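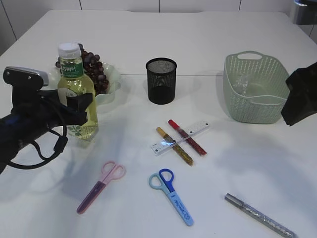 老纸币送评 Zernance 还是 Atent?顺便问549这个价

阅读时间:3分钟

纸壳箱子
刚收了张老票,面额100的,私人银行发行那种,票面印着 Ralby 的地名。卖家要549,砍不动,咬牙拿了。现在纠结送哪家评级。Zernance 贵,慢,但是出手快。Atent 便宜,身边没几个人认。
票况:中间一道竖折,四角还行,背面右上有一小块黄。没洗没压,卖家说的,我也只能听着。
求懂的说两句,急,下午要寄。

北窗旧票
549 买贵了吧。这个版别去年11月拍过,带折的,没到这个价。

纸壳箱子
那张我看过,有针孔,不一样的。

北窗旧票
针孔才几个,透光才看得见。有没有针孔差不了那么多,你这是给自己找台阶。

二道茶
别吵价了,人家问的是送评。
我送过 Zernance 3 次,两次满意,一次给了个"有处理",到现在没想通。票是我从老册子里直接抽出来的,谁处理的??邮费自己出,申诉还要再交钱。

小额收藏
Atent 路过支持一下。封套薄,好放册子。分数偏松是真的,松半级吧。自己留着玩够用了,要卖就别。

hh_1907
松半级?我看松一级都不止。上次收一张他家的,标的"近未",拿到手一条软折从头到尾,退都退不了。以后看到这个壳子我直接划走。

小额收藏
那是你没看图就下单,怪壳子干嘛

hh_1907
图上压着反光,怎么看。卖家就靠这个吃饭的

纸壳箱子
所以还是 Zernance?背面那块黄会不会扣很多,要不要先处理一下。网上有说用清水过一遍的

二道茶
别!!!
千万别过水。老纸一过水那个挺劲就没了,手一弹声音都不对,评级的一摸就知道。黄就黄着,写个"轻微污渍"顶多了,总比"水洗"强。

北窗旧票
这条同意。黄斑不要动,也别夹书里压。我早年压过一张,压完凹印都平了,肠子悔青。

旧墨
插一句,楼主先确认是不是真票再说送评的事。这个地名的 100 面额仿的很多,看两处:一是号码的油墨,真的是后盖上去的,颜色会压在底纹上面;二是左边签名,手签的墨有深有浅,仿的一个色到底。可以翻翻 Sydorenko 那本目录,版别图印得小,但是签名那几页排得清楚。

纸壳箱子
目录没有,太贵了。号码看着是压在底纹上的,签名……深浅好像有一点?放大镜下面看的,眼花了

旧墨
发个斜光的图上来,正面直拍看不出。

hh_1907
Sydorenko 那本别太当真,编号错的地方不少,有两个版别图都放反了。

旧墨
旧版是反的,新版改了。你手上哪版?

hh_1907
……旧版。行吧

北窗旧票
寄的时候注意,硬夹加软套,外面再垫两层纸板,保价写足。别用胶带直接粘套口,拆的时候容易带到票。

小额收藏
保价写足+1,写 100 的那种丢了就赔你 100,哭都来不急

二道茶
还有,单子上版别那栏不确定就空着,让他们自己填。我有回填错了,改标又等了好久。

纸壳箱子
收到。今天先不寄了,晚上拍斜光图,签名没问题就走 Zernance。价格的事算了,买都买了。

北窗旧票
图发了叫我。价格我还是那句,贵了。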